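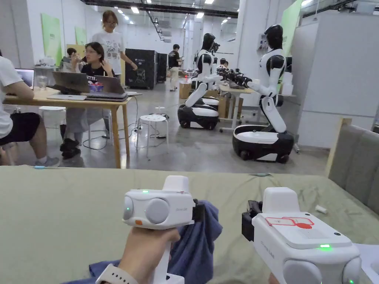

FOR IMMEDIATE RELEASE
2022-02-11

BRURNA ANNOUNCE SECOND ALBUM "PLESODEN," OUT TODAY ON JADITIK RECORDS

Vinyl in the spring. Four-date run to follow. Stream link at the bottom.

Instrumental doom/post-metal band Brurna are back with Plesoden, their second full length and first for Jaditik Records. Five tracks, one of them very long. Available now on all the usual streaming services and as a download from the label store. CD ships Monday. LP is delayed at the plant, see below.

The record was tracked live in December at Kaplan, the former feed store the band has been rehearsing in since the first album. No click. Guitars and bass in one room, drums in the loading bay with the big door shut. Overdubs kept to a lap steel on track two and some organ on the closer. Mixed in the same building the week after, then mastered off half-inch tape.

If you knew the debut: slower, lower, less reverb. The drums are a lot louder this time. The band went down another step in tuning and had to restring everything twice before it would hold. There are quiet parts now, real ones, and "Salt Ledger" doesn't bring in a distorted guitar until past the halfway mark. Fans of the fast stuff still get "Mule Gate," which was a live favorite on the last tour and finally has an ending.

Track list:
1. Mule Gate
2. Low Water Mark
3. Salt Ledger
4. Annex
5. Plesoden

"We wanted it to sound like the room," the band says. "First record we fixed everything. This one we left the amp hum in, and there's a count-in on Annex you can hear if you turn it up. We did three takes of the title track and used the first one. The other two were just us being tired."
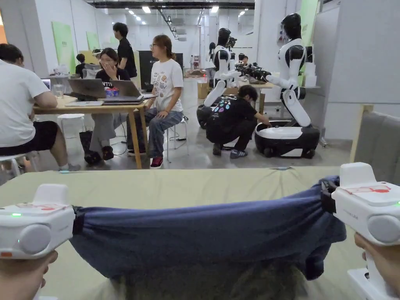 Vinyl: limited to 500 copies, all black, 180 gram, in a heavy gatefold sleeve. Hand-numbered. No color variants planned so please stop asking the label, they are one desk and a phone. Pressing plant has moved the date back again and we now expect copies in hand late spring. Preorders are open today and anyone who orders gets the download right away. There will not be a cassette. Ok there might be a cassette.

Catalog number for stores and radio is JAD 3034. Please use this one and not the number on the advance promos, which was wrong.

Live: 4 shows booked in support of the album, all with the full record played front to back. Cities and venues go up on the band's page next week once the last contract is back. Opening acts to be anounced. Doors will be early, sets are long, bring earplugs. The merch table will have CDs for sure, and LPs only if the plant comes through.

Press and radio:
Full album stream, WAVs and hi-res cover art on request. Radio edit of "Mule Gate" is available, it fades. Interviews by email preferred, phone is possible on weekday afternoons. Guest list requests need to come to Jaditik and not to the band, with outlet name and which show. Photo passes first three songs, no flash.

About Brurna:
Four-piece, two guitars, bass, drums. No vocals, never had any. Self-titled debut was self released and is sold out, with a repress under discussion for for later in the year.

About Jaditik Records:
Independent label for heavy and slow music. Mail order ships twice a week. Demos welcome, links only, no attachments.

Contact: press desk, Jaditik Records. Reply to this release for stream access and assets.

###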